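Features > Food & Home > Eating Well

Print this article | E-mail this article

The Snack I Forgot I Liked

By Noémie Langlois

I gave up vending machines in January, which sounds noble until you hear that the one at my office in Bramwell had eaten my dollar twice in a week. I was mad at it, plain and simple. So I went home and did what my mother always did (and what I'd rolled my eyes at for most of my childhood) and put fruit out where I'd have to walk past it.

My whole problem with fruit has been the crisper drawer. Things go in there and I don't see them again until they've gone soft and a bit sad. Out in the open, I eat it! I'll grab an apple on the way to the laundry and another on the way back.
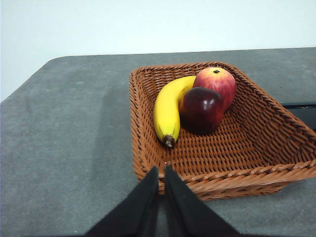

Bananas took me longer. I used to buy a big bunch, all at the same stage, and then spend a frantic weekend making bread. Now I get two yellow and a few green from the Nelow Street market, and the man at the stall teases me for picking through them. I also keep them a little apart from the apples if I want them to last, although when I'm in a hurry everything gets piled up together and we eat fast.

My sister in Bulinora swears by slicing hers the night before. I've tried it, lemon juice and all, and I just don't like a cold wet apple slice. Give me the whole thing and a paper towel.

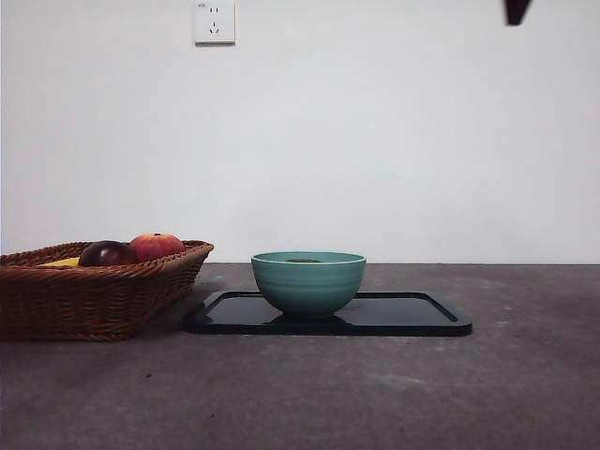
Then there's the money, and I did keep my receipts (I'm that person now). I'd been dropping roughly 120 dollars a season on chips and those orange crackers with the peanut butter. I still miss the crackers. Some afternoons around four I'd trade every pear in the county for a pack of them, and once or twice I've gone down the hall and bought one, and it was delicious.

Print this article | E-mail this article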